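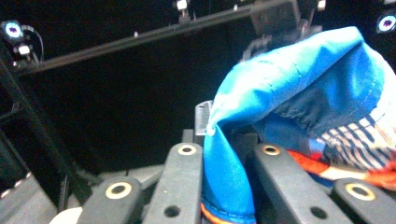 **Speaker notes – Loan Bùi, Skotow. Wed 24 November. 15 min plus questions.**

**1. Opening**

- Name, role, thank Gervasio Olivares for the slot.
- Topic: what changed for the finishing staff at Skotow when cap handling was partly automated. No hardware comparison. Refer those questions to Fultent at the break.
- State the limit early: one site, one product family, results since August.

**2. The job before**

- Operator picks a cap, shapes the crown, sets it on a stand, moves to the next. Up to 200 caps per shift at one table.
- Pay grade: manual handling. Training time: 2 days.
- Main complaint in the survey was wrists, then boredom. (Pause. Let people read the slide.)

**3. Why caps are awkward**

- Stiff bill, soft crown. The grip that suits one crushes the other.
- A folded crown hides its own edges, so the controller has less to work with.
- Operators solve this by feel and have trouble putting it into words. We stopped asking them to write it down and had them demonstrate it with hand-held grippers.
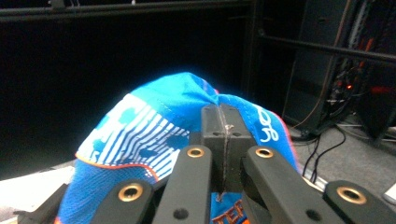
- Demonstration became a paid task with its own line on the roster. Argue for this point if challenged – it was the hardest item to agree with management.
- Bad grasps are kept and labeled. Operators do the labeling in Shemweta.

**4. What changed for people**

- 70 percent of routine picks now go to the cell. The rest stay manual.
- New duties: demonstrating, labeling, clearing stops.
- Grade raised one step for staff who demonstrate. Not yet for those who only clear stops. Say this plainly.
- Less talk between tables. Two people asked to move back to manual packing and did.

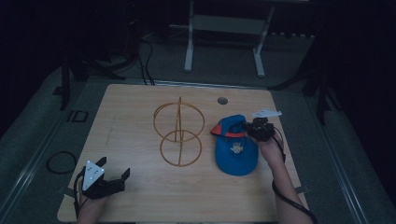 *Slide 7. Blue cap and wire sculpture on the table, one gripper in each hand.*

**5. Open items**

- Who owns a demonstration after the operator leaves? Celtelell's contract is silent.
- Grip force on the hand-held units over a full shift: no data yet.
- Questions. If time is short, skip to the grading table in the handout.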